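About Furna

Furna is a community language school in the Nokidgate arcade, upstairs from the bakery. We teach English to adults who have recently settled in the area, and we run evening classes in Vietnamese and Swahili for anyone who wants to learn them.

The school began with one class of nine people in a borrowed hall. Mercy Kinyua taught it with a whiteboard and a box of supermarket catalogues. We now have 109 students enrolled across all levels, and most of them come twice a week. Day classes start at 9.30 am and evening classes at 6 pm.
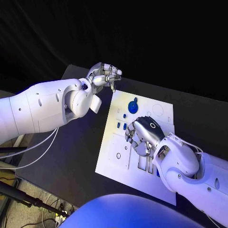
Classes are kept small, and new students sit down with a teacher for a short chat before we place them. There is no written test. Beginners spend their first term on everyday matters - phoning the doctor, reading a rental agreement, talking to a child's teacher. Higher levels work on job applications and workplace English, and there is a separate group for people preparing for the citizenship interview.

Hậu Lưu runs the Vietnamese program. It started as a favour to a few parents whose kids were losing the language, and it now has a Saturday-style family class on weekday afternoons, where grandparents are welcome to sit in.

Fees are $50 a term for concession card holders and $100 for everyone else. Our lending library has 300 books, mostly graded readers and bilingual picture books. Borrowing is free while you are enrolled.

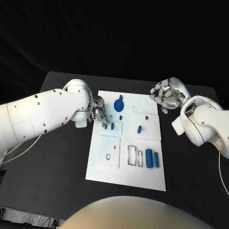
Lema told us after her second term that she had stopped taking her daughter along to the bank to translate, and that she now argued with the bank herself.

Enrolments for the next intake open in January. You can drop in to the office during class hours or leave a message on the school phone - we return calls in the afternoon. The arcade lift is at the car park end.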